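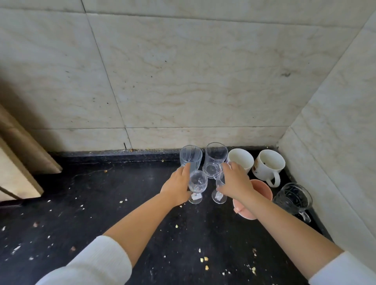
Stemware by the marble tile

Spring supper, what we know so far

Quick one this month, sorry, typing between two other things. Spring supper is on. April, at the Brustodwood hall again, doors at 7 p.m., food whenever the oven agrees. Tickets are $15, same as last year. Kids under ten free. Hall holds 85 and that's with the folding tables pushed right up to the stage, so please don't just turn up with your cousins.

The menu. We went round and round on it. Lentil soup to start, bread from Plomo (they've agreed to do the seeded loaves as well as the plain). Then chicken with lemon and olives, or the big tray of stuffed peppers for anyone not eating meat. Rasha Abou Jaoude is doing the peppers and wants to know numbers early. Early means before the end of March. Not the night before, you know who you are.

Dessert is open. Last year we had a lot of brownies and one very sad fruit salad. Somebody please make a pie. Lemon, apple, anything. If you're bringing something with nuts in it put a label on the dish, a real label with the word nuts on it, and keep it at the far end of the table.
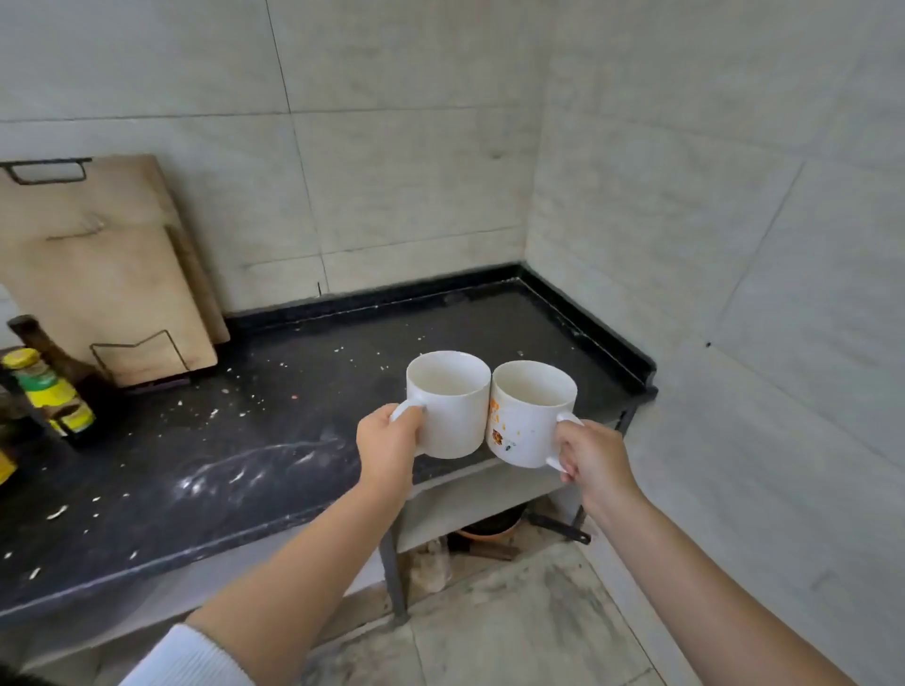
RUDTON SUPPER CLUB / Kitchen & Hosting Team

Parking. The lot behind the hall is being resurfaced and nobody can tell me when it'll be done. Plan on Shboul Street. The church side is fine after six, the other side is permit only and they do tow. If you need to be dropped at the door, there's a ramp round the back and the side door will be propped open till eight.

Music is still a maybe. The trio from last fall can't do it. We have a speaker and someone's playlist, which was OK last time until the holiday songs came on. If you play something and fancy half an hour in the corner, get in touch, we'll feed you.

Money stuff. The fall supper cleared $196 after the hall and the groceries, all of it gone toward the new stock pots and a proper bread knife. Pots are in the hall cupboard now. Please dont take them home. The old ladle is also missing, long handle, bit bent, if its in your drawer no questions asked.

Set up starts at four. Need people for tables, people for chopping, and at least a couple who'll stay to the bitter end and mop. Sign up sheet is on the board by the coat hooks or just reply to this email.

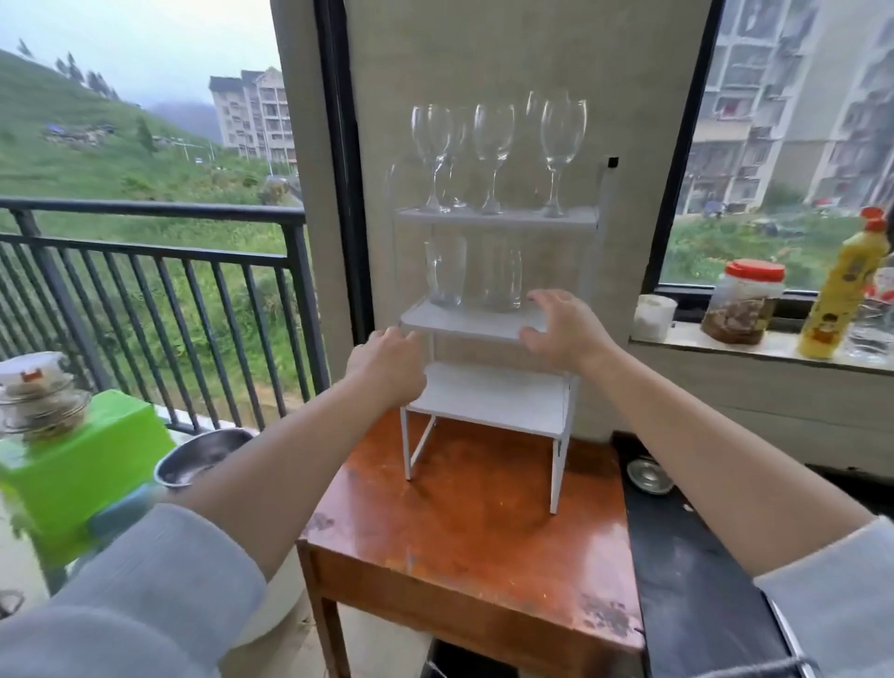 Eirini Kokkinos wrote in to ask if we could please go back to eating at half past six, as the soup didn't reach her table until almost eight last time and her boys had filled up on bread by then. Fair point. Can't move the doors, the yoga class has the hall before us, but we'll try sending soup out from both ends of the room. And she's offered to carry bowls, so she's down for that!

Recipe for the olive thing people keep asking about goes in next month, ran out of room.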